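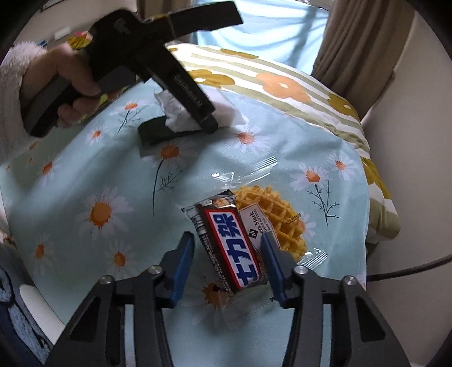 Two grippers, one chocolate bar, one waffle, on the daisy cloth.

I have been recording pick-and-place examples at home since May. The setup is simple. You hold a gripper in each hand, each with its own camera, and you do a small chore with them while everything gets logged: the video, how far the jaws are open, where the tool is in space. Later the recordings go to the people training the policy, and the policy tries to learn what to do from what it sees. My part ends at the upload.

The task I have been on lately is called snack sort. There is a pile of packaged food on a cloth and you move it, one item at a time, until the pile is gone. Sandro Pagano wrote the instruction sheet and it fits on one page. Most of that page is about what not to do. Don't nudge things with your sleeve. Don't pause over an item for more than a couple of seconds. Don't start with the jaws already lined up on the target.

The last one took me longest to learn. If you always begin in the perfect spot, the model never sees what a bad approach looks like or how to get out of one. So now I come in from wherever my arm happens to be and correct on the way. It feels sloppy. Sandro says the sloppy ones are often the ones he keeps.

A session for me is 20 episodes, then a break. I can do two sessions before lunch and one after, and by the end of the third my forearms are done. The triggers are not heavy but you are holding the weight of the tool out in front of you the whole time. I tried sitting on a low stool for a while and went back to standing.

Packaging is harder than I expected. A bar in a wrapper is fine, you close on the sides and it comes up. Clear film is another matter. It shines, the shine moves when you move, and the thing you want to pick up is inside it with slack all around. With the waffle packs I can get a good grip on the film and still have the waffle swing. And when a bar is resting on top of a waffle you have to decide which one you are going for before you close, because if you catch the edge of the pack along with the bar you lift both. I have done that plenty. Those episodes get marked as a failed grasp and I keep going without restarting, which is what the sheet asks for.

I change the layout between episodes. At first I was setting things out neatly, with space around each item, and the first batch I sent came back with a note that it was too clean. Fair enough. Now I drop the items from a few inches up and leave them how they land – overlapping, label sideways, half hidden. I only step in if something has gone off the cloth.

The cloth matters too. Wedis, the group I send the data to, wants patterned backgrounds as well as plain ones. Their earlier set was nearly all on gray tables, and the model trained on it got confused the first time it saw a tablecloth with a print. I have 4 cloths in rotation. The blue one with the daisies is the one I would pick if I could only use one, but it slides, so I have started smoothing it out every few episodes.

Light is the part I have the least control over. Mornings are bright by the window and the film packets flare badly. Late afternoon is even and dull and everything is easier to see. I asked if I should stick to afternoons and the answer was no, do both, and write the time of day in the log. So the log now has a column for it.

Things I would tell someone starting out:

Sync the two grippers before every session and check it again halfway. I lost 9 episodes to a clock that had drifted and only found out after upload.

Wipe the lenses. Chocolate wrappers are cleaner than you would think, pastry packs are not.

Use both hands even when one would do. The sheet doesn't insist on it, but if your left hand hangs idle for a whole session there isn't much in that half of the data.

Talk to whoever reviews your work. I went a couple of weeks guessing at what Sandro wanted and one phone call cleared up most of it.

I have 8 sessions left on snack sort. After that I think it is folding washcloths, though the sheet for that one hasn't come yet.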